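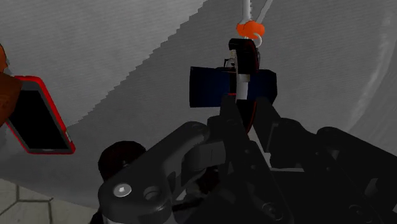 Work & Careers > Networking and Job Hunting

Anyone else drowning in connection messages?

mossybank
So I went back on the job market in March and dutifully filled in my profile on Prustmont (the networking one, my old manager swore by it) and now my inbox is a nightmare. I've got 700 contacts, most of whom I couldn't pick out of a bus queue, and every morning there's another "just reaching out!" from someone who wants a quick call. Do I have to answer them all? I feel rude if I don't, but I spent most of yesterday typing "thanks, hope you're well" when I should have been doing applications.

tealeaf_and_toast
No, you don't! I answer people I've worked with and anyone who has clearly read my profile. The rest can sit there. I did the polite thing for ages when I left Varghese and all I got was a sales pitch for a pensions webinar.

Ditherington
Have to disagree a bit. I got my current job at Drestau because I replied to a total stranger who turned out to sit next to the hiring manager. Took me two minutes. If I'd been sniffy about it I'd still be temping.

tealeaf_and_toast
Fair enough, but that's one message out of how many?

Ditherington
No idea, loads. Still got the job though :)
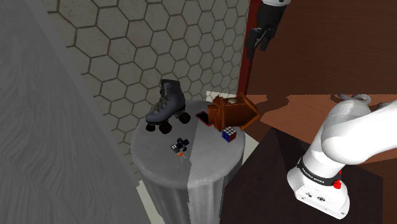

quietcarriage
Set yourself a slot for it, that's what saved me. I do mine at 4pm with a cup of tea, and when the tea's gone I stop. And turn the phone alerts off, for heaven's sake.

mossybank
Ooh, I like the tea rule. Alerts are off as of now. What about recruiters, though? I've had two from Pritonov asking about the same role and neither seems to know the other exists.

quietcarriage
Pick whoever wrote first and tell the other one so. If both of them put you forward it can get messy, and some employers bin the pair.

tealeaf_and_toast
Agree with that. And get the salary in writing before you ring anybody back.

mossybank
Will do. Off to write to the first one now.

9 replies | 2 people are following this thread | Share
Back to top | Contact us | Forum rules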